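Buying hand-held grippers for a shared workshop: tips before you spend

I get asked about kit budgets more than anything else on this page, and the people asking have usually been quoted for robot arms already. My advice is dull. Start with hand-held grippers, buy fewer than the salesman suggests, and put the rest into the room.

Price the whole station. The quote we had from Zurnmont looked fair at 1065 a set until I asked what was in it. No mount, no spare pads, no marker boards, no storage. Ask for all of that in writing. If they say "most customers add that later", add it now and see whether you still like the total.

Be wary of bundles. Nemia offered us 30 units at a discount and I still think it was a poor deal. Ashok Singhal worked out that we would have had 25 of them sitting on a shelf most mornings. A discount on things you don't use is money gone.

Shelving first. Grippers are awkward shapes and they don't stack. Plain open metal units along one wall will do, with the tools up high and lidded or open bins lower down for the odds and ends. Don't pay for padded cabinets until something has broken.

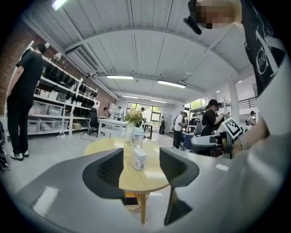
Grippers lined up on the upper shelves, bins underneath.

Everyday objects come out of petty cash. You will see "object kits" in the catalogues. Lorraine Rutherford priced one at 327 and it was tubs, bottles and a vase, more or less. Go to the supermarket.

Try the weight yourself. Demo videos are shot in short bursts by someone fresh. Hold the thing out in front of you for as long as a real session lasts and then decide. Junhao Tang sent back a sample from Clurside on wrist ache alone, and I'd have done the same.

Leave floor space in the plan. People need room to turn with a gripper in hand, and they need a table they can get at from all sides. Round ones are good for this. Shiny tops throw back the ceiling lights, so if glare bothers your cameras, ask for a matt finish or try a cloth before buying anything new. 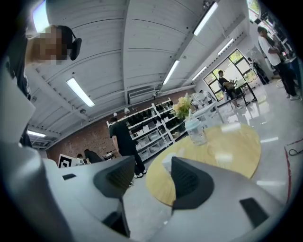
Glossy round table, with the ceiling lights showing in the top.

Cables. Put a line in the budget for floor covers and clips. It's cheap and it always gets crossed out first – mine included, twice.

Service plans. I don't buy them for hand tools. Pads wear and screws work loose, and both can be sorted at a bench. Ask what a single finger costs to replace. A supplier who can't tell you that in November won't know in spring either.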